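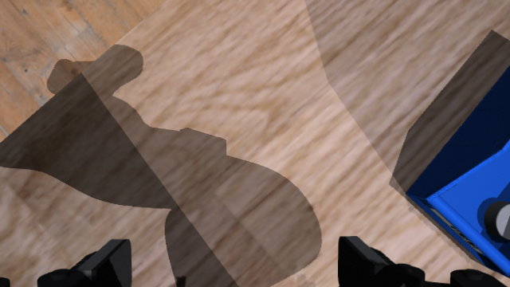
Tischplatte, helles Holz, mit Schatten (Rendering)

Oktober, Sonntag
Pegelwarnung Preda, Werkstatt und Gelände

Nachtrag zum Starkregen von letzter Woche. Die Station Karnau hat den Anstieg gemeldet, die Station Plosen nicht. Plosen liegt bachaufwärts und hätte zuerst auslösen müssen. Heute beide Logger ausgelesen und den von Plosen mit in die Werkstatt genommen. In Plosen hängt solange das Ersatzgerät, ohne Alarmfunktion. Das muss am Brett in der Feuerwehr stehen, habe ich noch nicht gemacht.

Daten Karnau: sauber. Ruhiger Wasserstand bis in den Abend, dann Anstieg, Schwelle überschritten, Meldung ging raus. Der Drastix hat danach wie vorgesehen auf das kurze Intervall umgeschaltet. Zwei Ausreißer nach unten kurz vor dem Höchststand, vermutlich Treibgut unter dem Ultraschallkopf. Der Filter hat sie verworfen.

Daten Plosen: Werte vorhanden bis kurz vor dem Anstieg, dann Lücke, dann wieder Werte bei schon fallendem Wasser. Die Lücke ist keine Funklücke, auch im internen Speicher steht nichts. Der Logger war also aus oder hat neu gestartet. Im Ereignisprotokoll drei Neustarts hintereinander, jeweils mit Unterspannung als Ursache.

Akku gemessen: Leerlaufspannung in Ordnung. Unter Last mit Modem bricht sie ein. Akku gegen einen neuen getauscht, gleicher Test, bricht auch ein, nur weniger. Damit ist der Akku nicht allein schuld. Zuleitung geprüft: am Sicherungshalter grüner Belag auf beiden Kontakten. Halter ersetzt, Test mit neuem Akku wiederholt, Spannung bleibt stehen. Mit altem Akku und neuem Halter knapp an der Grenze. Beide Teile raus, beschriftet, liegen im Fach unter der Werkbank. Bitte nicht wegwerfen, ich will den Akku noch einmal voll laden und entladen.

Warum es gerade beim Anstieg passiert ist: Bei Überschreiten der Vorwarnstufe sendet der Drastix öfter, und das Modem zieht jedes Mal den hohen Strom. Im Normalbetrieb sendet er so selten, dass der Akku sich dazwischen erholt. Der Fehler kann also schon länger da sein, ohne dass er in den Tageswerten auffällt. Ein Testalarm hätte ihn gezeigt. Der letzte Testalarm in Plosen steht in diesem Heft im Frühjahr. Das ist zu lange her.

Consuelo Cuesta hat am Nachmittag angerufen. Sie war in Plosen bei den Leuten am unteren Weg und hat sich zeigen lassen, wie hoch das Wasser stand. An der Mauer beim Steg gibt es eine Schlammkante. Ihr Maß von der Mauerkrone ergibt einen Wert, der 15 cm über dem liegt, was ich aus Karnau zurückgerechnet hatte. Meine Rechnung geht von freiem Durchfluss unter dem Steg aus. Laut Consuelo hing dort Astwerk, das inzwischen weggeräumt ist. Das würde den Rückstau erklären. Ich übernehme ihren Wert und lasse meinen mit Bleistift daneben stehen.

Sie sagt auch, dass mehrere Haushalte die Meldung aus Karnau zwar bekommen, aber nicht auf sich bezogen haben. Im Text stand nur «Pegel Karnau, Stufe 2». Wer in Plosen wohnt, liest das und denkt, es geht um die anderen. Ihr Vorschlag: in die Meldung schreiben, welche Wege und Stege betroffen sind, und die Stufe erst danach. Finde ich richtig. Das Textfeld im Drastix ist allerdings kurz. Entwurf:

Preda steigt. Unteren Weg und Steg Plosen nicht mehr betreten. Stufe 2.

Consuelo liest den Entwurf den Leuten vor, bevor wir ihn eintragen. Auf Abkürzungen verzichten wir ganz.

Schwellen: Die Vorwarnstufe in Plosen liegt bisher 50 cm über dem Normalstand. Nach der Kurve aus Karnau blieb zwischen Vorwarnung und nassem Weg nicht viel Zeit. Ich würde auf 20 cm über Normalstand heruntergehen -- das gibt mehr Fehlmeldungen bei gewöhnlichem Regen, vor allem im Frühling. Nicht allein entscheiden. Consuelo meint, lieber eine eigene leise Stufe nur für die Feuerwehr und die laute Stufe lassen, wo sie ist. Geht technisch, der Logger kann getrennte Empfängerlisten. Offen.

Versuch am Becken, 17 Uhr: Ultraschallkopf aus Plosen über dem Testbecken montiert, Abstand zum Wasser in Stufen verändert. Ablesung stimmt mit der Latte überein, auch bei bewegter Oberfläche. Mit Laub auf dem Wasser springt der Wert, bleibt aber innerhalb dessen, was der Filter schluckt. Einen nassen Ast quer unter den Kopf gehalten: Messung springt auf den Ast, Filter verwirft erst, übernimmt den falschen Wert dann aber, wenn der Ast liegen bleibt. Das wäre draußen ein Fehlalarm. In die sichere Richtung, trotzdem notieren.

Zur Datenlage: Für Plosen haben wir jetzt mehr als 200 Tage Tageswerte, aber kein einziges vollständig aufgezeichnetes Hochwasser. Die Abflusskurve oberhalb der Vorwarnstufe ist damit reine Annahme. Im Bericht muss das auch so stehen. Die Schlammkante ist der einzige echte Punkt da oben.

Dichtung am Gehäusedeckel sah gut aus, Trockenmittel war verfärbt, gewechselt. Kabelverschraubung unten war handfest, nachgezogen. Der Belag am Sicherungshalter muss trotzdem irgendwo herkommen, wahrscheinlich Kondenswasser. In Karnau beim nächsten Mal denselben Halter ansehen, gleiche Bauart, gleiches Alter.

Zu tun:
Aushang Feuerwehr, Plosen zurzeit ohne Alarm -- morgen früh als Erstes
Logger Plosen mit neuem Akku und Halter über Nacht im kurzen Intervall laufen lassen
Wenn stabil, Rückbau nach Plosen und sofort Testalarm mit Empfang vor Ort
Testalarm künftig monatlich, beide Stationen, Eintrag hier im Heft
Sicherungshalter Karnau
Meldetext, Rückmeldung Consuelo abwarten
Höhe der Mauerkrone beim Steg einmessen, bisher nur vom alten Plan übernommen

Nachtrag 21 Uhr: Logger läuft seit dem Abendessen im kurzen Intervall am Labortisch, bisher kein Neustart. Modem hat in der Werkstatt schlechten Empfang und sendet mit hoher Leistung, für den Test ist das günstig. Schlüssel für den Schaltkasten Plosen hängt wieder am Haken.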